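We use cookies to make this site work. Accept / Manage settings

Re: [plestent-users] arm drives into furniture after reset

Replying to the message below. Yes, same thing on our end, and I don't think it's your planner.

> Running Plestent with the Skovach bedroom set. After a reset the
> arm goes straight down through the top of the chest and the sim
> blows up. Collision checks are on. Happens maybe once a night. Is
> anybody else getting this or did I break my install?

You didn't break it. We had 3,617 resets in the November batch and 2 ended like that, plus a pile of other bad ones I'll get to. What I found so far: the collision world is rebuilt before the loose objects get their new poses. So planner is checking against the old layout. If the chest moved too, it plans through the new one. Horance has the same bug in its older branch, I think, haven't checked the newest.
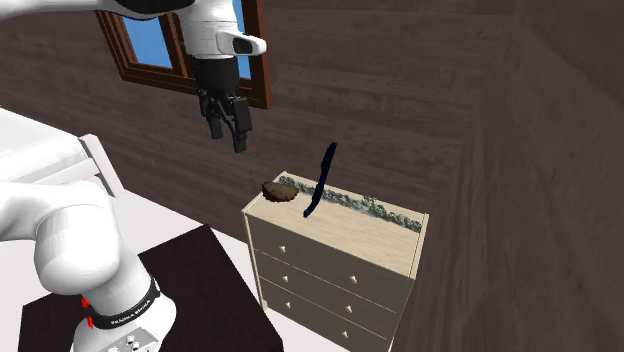 Object poses are the other half of it. No settle check after reset, none, so whatever the sampler hands out gets accepted. I mean the knife there, standing up on end on top of the chest next to the cookie thing, and the episode still gets flagged as a valid start. Gripper open, ready to go. On a real cell with the Franka I would not want that plan to run, and our Greco export goes right to the real cell. That's the part that bothers me, not the sim crash.

What I'm doing for now:

- rebuild collision world AFTER poses are set
- step 800 ticks with the arm frozen, then read poses again
- throw out the start if anything long is tilted over 70 degrees from flat
- Greco export off untill this is sorted

Slower resets, fine with me. Patch is messy, will post it once I clean out the debug prints. If you still have the log from a bad run please send it, espescially the lines right before the reset.

0 comments · 2 shares

Contact the list owner | Back to top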